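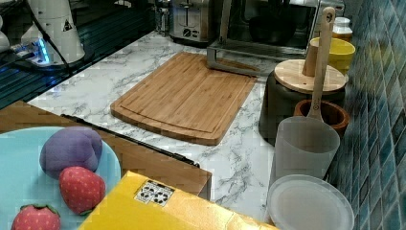

Renzo De Luca wrote to me that the kitchen will be the last room where a machine can help us, and that I should stop waiting. Perhaps he is right. Putting a soft strawberry from a plate on a chopping board is a small job for my hand, but for a robot it is still a test. The toy gives way when you press it, and a real one would be spoiled.

I read that a home model from Stileo will cost 3000 euros in January. For this price I would like it also to wipe the board, and to find the spatula among the other things. Until then I do it myself, in two minutes, usually with the radio on.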